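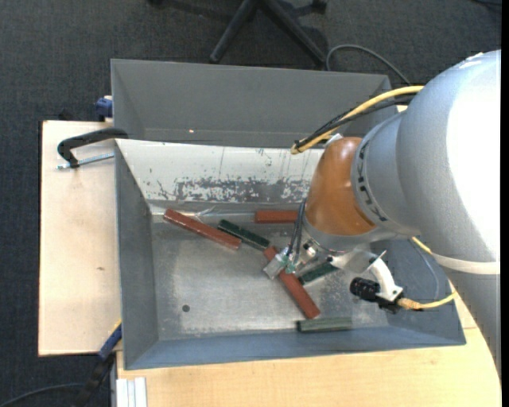

Six bars in the big gray bin, red ones and green ones every which way.

Odds and Ends from the Villstead Workroom

Sep 5, 2021

I finally sat down to put a gallery page together, and of course I started with the bin! It's my favorite thing in the room and easily the ugliest. Tall sloping sides, a metal floor scuffed shiny in the middle, and that white panel with the paint chipped off along the bottom. I came close to repainting it in September of last year (I even got as far as picking a white), then decided I like it scratched.

We bought it secondhand from Obradović, over in Olumbridge, for 400 all in, and it took 2 of us most of a morning to get it up the stairs. The pale wooden tables came later. They're a bit too nice for the job, but they look great against the dark carpet.

The colors are brick red and dark green, the same pair we've used from the start. I lean toward the green, though the red is much easier to spot when you're tired and just want to finish sorting. There's a scrap of crinkly clear stuff at the back too, by the long red bar.

Our full stock list for the Trirnodetti project stands at 879 pieces, bars included, and I've gone through almost 17 pages of it so far. The shelves are next, then the drawers, which I've been putting off because they're a total mess. If you've got a soft spot for beat-up old bins, send me yours and I'll happily add them to the page.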